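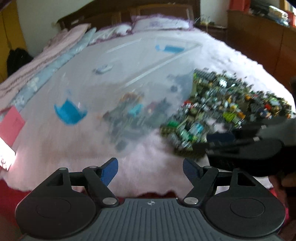

Cleltis ballot box, model 60

We use cookies to keep your order basket and to count page visits. Accept all / Necessary only / Settings

The Cleltis 60 is a reusable ballot box for polling stations, made by Pralmont. It is supplied to local authorities, trade unions, housing associations and student bodies that run paper ballots. The number in the name is the height of the closed box in centimetres, without the Clestach base.

The box replaces the earlier Cleltis, which had a lift-off lid. Lids and bodies from the two versions do not interchange. Spare parts for the earlier version remain on sale while stocks last.

Capacity

The box holds 2,128 ballot papers, each folded once, dropped in through the slot without shaking or pressing down. Capacity was measured with A5 papers of ordinary printing stock. Papers folded twice take up more room, and heavier stock folded once tends to spring open and leave large gaps near the walls. Where the ballot paper is longer than A5, as it often is with a party list or a large number of candidates, order by elector numbers and allow for one spare box per station.

A box should not be filled to the underside of the slot. There is a raised line moulded on the inside of the front wall. When papers reach it, the presiding officer should close and seal the slot and bring a second box into use. The line can be seen through the inspection strip.

Body and lid

The body is moulded in one piece from polypropylene, with a wall thickness of 2 mm and thicker ribs at the corners. The inspection strip runs down the front and is clear enough to show the level of the papers. It is frosted on the inner face, so that marks on a paper lying against it cannot be read. A fully clear front panel can be ordered for jurisdictions whose rules ask for one. The panel is fitted at the factory and cannot be changed afterwards.

The lid is hinged at the back on a full-width steel pin. The pin is capped at both ends from the inside, so it cannot be drawn out while the lid is closed. The lid closes into a groove around the rim of the body and overlaps the outside wall. A sheet of card or a thin blade pushed in at the joint meets the inner wall of the groove.

Standard colours are grey, white and dark green. Other colours are made to order. Where two or more polls are held at the same station, most customers keep the body in one colour and order lids in different colours. The lid colour should match the colour of the ballot paper as closely as the range allows.

Slot

The slot is a separate insert which clips into the lid from below. Three inserts are available:

Narrow, for a single folded paper
Wide, for papers folded twice or for votes placed in an envelope
Blank, for storage or for use as a transport box

The slider that closes the slot is part of the insert. It moves towards the hinge to open and towards the front to close, and has a hole at the front end for a seal. With a seal fitted, the slider has a small amount of play. This is normal and does not leave a gap.

Edges of the slot are rounded on top and sloped underneath. Voters using a tactile voting device or a large-print copy for reference still post the ordinary paper, so no separate insert is needed.

Seals

The box has four sealing points: one on each side of the lid, one at the front and one on the slot slider. All of them accept pull-tight seals with a tail up to 2 mm across. Fixed-length seals also fit, but must be long enough to pass through both eyes without straining the lid.

Pralmont does not make seals. The box was designed around the numbered pull-tight seals from Triantafyllou, which can be ordered with it, in bags of 60. Other makes may be used. Customers who buy seals elsewhere should test one on the front eye before placing a full order, as this has the smallest opening.

Seal numbers are written on the record card, which slides into a pocket on the back wall. The pocket has a seal eye of its own so that the card can be locked in for transport. It is a convenience only, and the numbers should also be entered in the ballot paper account or its local equivalent.

The box has no key lock. A version with a cam lock was offered for a time and was withdrawn. Keys went astray between the station and the count, and the lock added nothing that a numbered seal did not already provide.

Handling and transport

Empty weight is 9 kg with the Clestach base fitted. There is a recessed handle on each side, placed above the centre of gravity of a full box, and one person can tip and drag the box on the rear wheels of the base. A full box should be lifted by two people. Paper is heavy, and the box is often carried at the end of a long day.

The Clestach base raises the slot to a height suitable for most standing voters. Without it, the box can be put on a low table or on a chair for voters using wheelchairs. The base unclips with two levers underneath, and these can be reached only when the box is tilted back. With the base removed, empty boxes do not nest — the hinge and the inner groove prevent it — but they stack on one another with the feet in the lid recesses. Do not stack more than four high, whether empty or full.

Boxes should travel upright. A strap channel is moulded across the lid and down both sides. Straps should be kept clear of the slot slider and of the seals. If a seal is broken by a strap in transit, the break should be treated in the same way as any other broken seal, and recorded before the box is opened.

Emptying at the count

The lid opens past the vertical and stays there under its own weight. The inside corners are rounded and the floor has no ribs, so papers do not catch. The usual method is for two counting staff to tip the box over the table and for a third to hold the lid. The box is then shown to the agents and observers before it is taken away.

Static can hold a single paper flat against the wall in dry weather. The inner surface has an anti-static additive, but this loses strength with age and repeated washing. Staff should look into the box from above, and then run a hand round all four walls.

Storage and cleaning

Wash with warm water and a mild detergent. Do not use solvent cleaners to remove sticky labels, as they will cloud the inspection strip. Labels should be fixed to the label panel on the front, where the surface is textured and the glue does not take hold.

Store the boxes closed, with no seals fitted and the slider open. Boxes kept in unheated stores are not harmed by frost, though the lid may be stiff until the box has warmed up. For a December poll, bring the boxes indoors the evening before they are issued.

Check the hinge caps, the handles and the seal eyes before each poll. A box with a cracked seal eye should be taken out of use until the lid has been replaced. Lids are sold with the pin and caps and can be changed with a flat screwdriver from inside the open box.

What is supplied

Box body with hinged lid
One slot insert, narrow unless stated
Clestach base
Record card and card pocket cover
Printed instruction sheet

Seals, spare inserts, label sets and transport straps are ordered separately.

Ordering

Prices are given on request and depend on quantity, colour and panel type. Grey and white boxes are held in stock. Dark green is moulded in batches, and delivery depends on the date of the next batch. Orders for a fixed polling date should state that date. A single box can be sent on loan for assessment, and is charged only if it is kept.

Questions on fit, seals or local rules should go to Ineke Van den Broek in the elections products office. Pralmont can say how the box is built and how it was measured. Whether it meets the law in a particular place is a matter for the returning officer or the body that approves equipment there.

Comments (4)

M. Hartnoll
Do the lids for the 60 fit the old lift-off bodies? We have a store full of them with good bodies and broken lids.

Maëlle Gauthier, Pralmont
No. The rim is a different shape. Lift-off lids are listed under spare parts. Please check the mark on the underside of your lids before ordering.

polling clerk, north
The wheels on the base are fine on a hard floor and poor on gravel. Our station is a village hall with a gravel car park and we end up carrying it. Slider is much better than the old flap, which used to blow open whenever the door did.

R. Osei-Lund
We used the wide insert for a union ballot with envelopes. It worked, but they bunch up under the slot well before the box is full and you have to tilt the box a bit to move them. Would be worth putting a lower capacity on the page for envelopes.

Related items

Clestach base, spare wheels and axle
Slot inserts for Cleltis 60 (narrow, wide, blank)
Triantafyllou numbered pull-tight seals, bag of 60
Cleltis lift-off lid, spare, grey only
Folding polling booth, two-place
Record cards and label sets
Counting tray with raised edge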